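Notebook — sourdough bench, February

Starter day! Piller is finally doubling between feeds and I am ridiculously pleased. Fed it at 7:15 a.m. with the Hebden rye, 40 g flour to 40 g water, and by noon it had pushed up past the tape and smelled like green apples.

Lertchai thinks the cold flour was our trouble all along. He keeps his bag indoors overnight now and his rise is far more even than mine was in January.
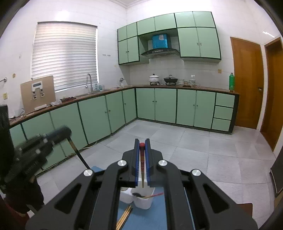 Dough weight for the big batch came to 2,470 g before the salt went in. Forgot to note the salt weight (again — sorry, Chepkoech). Four folds, half an hour apart, and the last one felt wonderful, all stretchy and full of air. Dough at 74 °F after the second fold, which I'd like to hit every time.

Catarina wants to try the Brilta whole wheat at a fifth of the flour. Yes please! It drinks more water, so hold some back and see how it feels.

Still to do:
- ask Clive for his rye crispbread notes
- feed Piller before bed, smaller feed this time
- try a longer cold proof on one loaf only

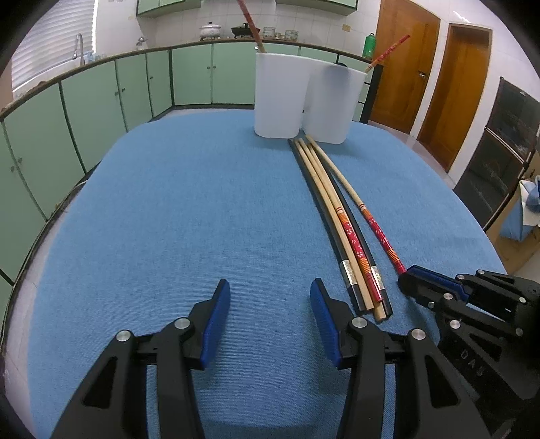 Baking, evening

First loaf had a big ear and a dark, blistered crust. Second one spread — I shaped it too gently. Crumb notes once they cool.

Contact: Delyth Gethin, bread bench | Back to top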